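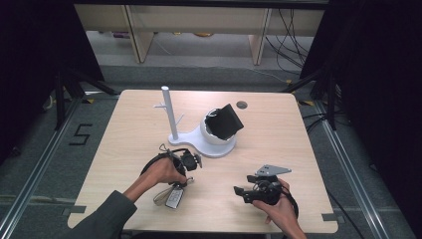
A hand-held gripper and a strapped device over the wood-grain table, with the white stand at the back.

Pretero 14 came out this month, and I've been poking at it for a couple of evenings now, so let me tell you what's in it before I forget half of it (again).

For anyone new: Pretero is the open tool that Kurstead puts out for lining up recordings from hand-held grippers and turning them into something a policy can learn from. You feed it video and motion tracks, and it hands back episodes with matching timestamps. I've used it since it was a folder of scripts, and I have complained about it for almost as long.

The big news is the new time-alignment step. The old one trusted each camera's clock and hoped for the best, so on a long session the left hand could drift away from the right and you'd get a handover where the cup changed hands before anyone let go of it. The new one looks for shared motion across the streams and fits the offset from that. I reran an old set of 1273 episodes overnight and only 14 came back flagged, and I went through those by hand over coffee. Most were my own sloppy starts!

Lleucu Wynne, who wrote most of the alignment code, told me the part she's happiest with is smaller than that. "You can stop it halfway and start again and it picks up where it was," she said. "I got so tired of losing a night to one bad file." Me too, Lleucu.

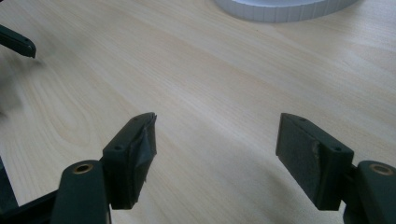 Padded fingers wide open above bare tabletop.

The second change is in how finger width gets estimated. Pretero used to want a calibration clip for every gripper, every session. Now it keeps a profile per gripper and only asks for a new clip when the numbers stop agreeing – a lifesaver if you swap pads a lot and forget to write it down. You can still force a fresh one from the settings file, and I would after any repair.

There's also an export to the Seltlow planner format, which people on the mailing list have been begging for. It works, mostly. Rotations came out flipped on one of my two-handed tasks until I set the base axis myself, and that's already in the bug tracker.

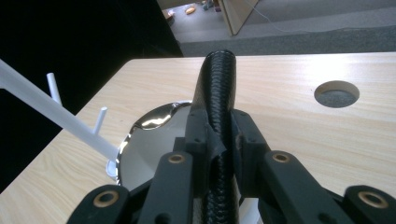 Do old Pretero projects open in the new version?

They open, but the first load converts the index and the older version can't read it afterward, so make a copy of the project folder before you start.

The update is on the Kurstead downloads page now, and the fix for the flipped rotations is planned for the next point release.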